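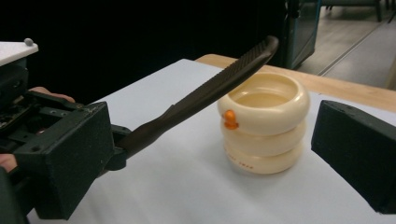

May 18, 2026

Finger comparison, hand-held units, bench by the teal cabinet. Fresh white paper on the table this morning, so the old tape marks are gone and I had to measure everything in again. Start position is now 440 mm from the left table edge to the middle of the cream stack. Please leave the pencil tick where it is!

I wanted to get through both sets of fingers today, the Prustico blocks we have been using since forever and the new Fudano pads, with the long brown ridged utensil as the test piece. I'm fond of that thing as a test piece (I know Markos is tired of seeing it) - the handle is narrow, the far end is wide and flat, and whatever the fingers do wrong at the handle you see magnified out at the tip. The task is the same as last time: pick up by the handle, bring the tip over to the three-ring stack, hold it near the top ring, then put it down again.

Prustico blocks, 60 picks. 8 of them twisted in the grip on the way up, nearly always when I had taken the handle close to its end. Taken a little farther in, they behave nicely. The faces are getting worn along the edges and I suspect that is half the trouble, but I don't have an unworn pair to check against, so take it as a suspicion only.

Fudano pads, 60 picks. 5 twisted. I was hoping for a bigger gap than that, to be frank, after all the fuss of getting them mounted. They do feel kinder on the hand, you don't have to squeeze so hard, and by the end of the run my fingers were a good deal less sore than after the first one. That ought to count for something when somebody is doing this all afternoon.

Camera: left it on the Giannakopoulos mount for both runs. The utensil goes right across the middle of the view when it's held up, and the small orange knob on the stack is easy to find in every clip I looked through, so I'd like to keep the stack turned with the knob to the left for now. The dark backdrop stays too.

Markos Politis came by and asked whether the Zulard controller logs line up with the video. I haven't looked yet. He'd like an answer before the June runs, so that goes first on the list for tomorrow, then the same comparison again with the handle taken right at the end on purpose.

Borrowed the small hex key from drawer two, it's back.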